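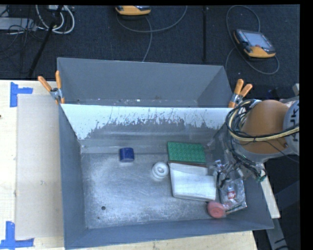 Two grey metal bins joined at the corners with orange-handled spring clamps.

Leave the Bins Bare

By Jae-hoon Seok

176 shares | 4 comments

The standard advice on small-parts storage is to line everything. Foam, felt, ribbed rubber matting, a folded tea towel if the budget has gone. I have run the packing benches at Wallthorpe long enough to have tried most of these, and I now think a metal bin should be used as a metal bin.

The case for lining rests on noise and on scratches. Noise is a fair complaint. A jar dropped into bare metal can be heard across the room, and anyone working next to it for a full shift will want something done. The remedy is to lower the item before letting go of it. That takes a morning to learn.

Scratches are a weaker complaint. The floor of a working bin goes mottled and the coating chips off the walls, usually where hands and packets pass over most often. None of this affects what the bin does. We keep a bin until it has a sharp edge or no longer sits flat. Paint loss is not on the inspection sheet and I have resisted two attempts to add it.

Lining has costs that are seldom written down. Foam takes up depth, holds grit and hides small items at the edges. Felt snags on the crimped ends of packets. At our Grostow site the matting was cut 4 mm short on one side, and sachets slid under it until somebody lifted it in February. Stock worth £94 came out, most of it past its date.

My second point concerns clamps. Two bins placed edge to edge will drift apart, and the gap between them will collect whatever is thin enough to fall in. Purpose-made joining rails exist. Cukitz quoted us £370 for a set, fitting extra. A spring clamp on each outer corner does the same work, comes off with one hand and can be moved to another bench the same afternoon. Bright handles are worth having, as a grey clamp on a grey bin catches sleeves.

The usual objection is that clamps look temporary. They are temporary. Bench layouts change with the order mix, and a fixing that assumes otherwise has to be unscrewed later.

I would make one concession. Mixed loads do bunch up on a smooth floor. Soft packages and clear plastic bags end up pressed against each other on one side while the other side stays open, and the small bottle is always in the bag underneath something. Dividers help with this. Lining does not, and the two are often sold together as if they were one product.

Readers who pack glass all day may disagree, and the Seol benches still use rubber for that reason. For everything else, take the foam out and wipe the floor down.

Related
Labels that survive a cold store
Bench heights: a second look
Why we stopped buying lidded tubs

Last updated: February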